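How Does a Guitar Make Its Sound?

By Margaux Gilbert
20/05/2019

Pluck a rubber band stretched between your fingers. It makes a small, thin sound. Now think of a guitar string. It is not much thicker than the rubber band, but you can hear it across a room. The difference is the guitar's body.

Strings that shake

Every sound starts with something shaking. When you pluck a guitar string, it moves back and forth very fast. This fast shaking is called vibration. The string pushes on the air next to it, that air pushes on more air, and the push travels until it reaches your ear.

A string is thin, so it can only push a little air. If you stretched a guitar string between two nails in a brick wall and plucked it, you would hardly hear it.

The bridge and the top

Look at a guitar and find the place where the strings are fixed to the body. That part is called the bridge. When the strings shake, they make the bridge shake. The bridge is glued to the top of the guitar, which is a wide, thin sheet of wood. So the top shakes too.

The top is much bigger than a string. It pushes a lot more air, and that makes the sound louder. The air inside the body moves as well, in and out through the sound hole.

High notes and low notes

A string that vibrates quickly makes a high note. A string that vibrates slowly makes a low note. There are three ways to change how fast a string vibrates.

Length: A short string vibrates faster than a long one. When a player presses a string down behind a fret, the part that can move gets shorter and the note goes up.

Tightness: A tight string vibrates faster than a loose one. The pegs at the end of the neck tighten or loosen the strings.

Weight: A heavy string vibrates more slowly than a light one. Most guitars have 6 strings, and the lowest one is the thickest.

What is inside?

If you shine a flashlight through the sound hole, you may see strips of wood glued under the top. These are called braces. The strings pull hard on the top all day and all night, even when the guitar is in its case. Without braces, a thin top would bend. But if the braces are too thick, the top can't shake well and the guitar sounds quiet. Guitar makers spend a long time getting them right.
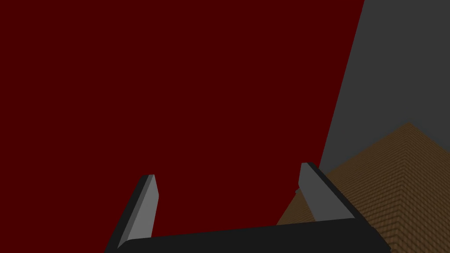
The kind of wood matters too. Many guitar tops are made from spruce, which is light and stiff. Cedar is another common choice, and it is a little softer. The back and sides are often made from a harder wood, such as maple or rosewood.

Try it yourself

You need an empty tissue box and two rubber bands — one thick and one thin.

Stretch both bands around the box so they cross the hole. Pluck each one. Which one sounds lower? Now press a band down halfway across the hole and pluck it again. The note should be higher.

Next, take the bands off the box, ask a friend to stretch one between their hands, and pluck it there. Listen for how much quieter it is.

Words to know

Vibration — fast shaking back and forth
Bridge — the part that carries the shaking from the strings to the top
Fret — a thin metal strip across the neck
Brace — a strip of wood that makes the top stronger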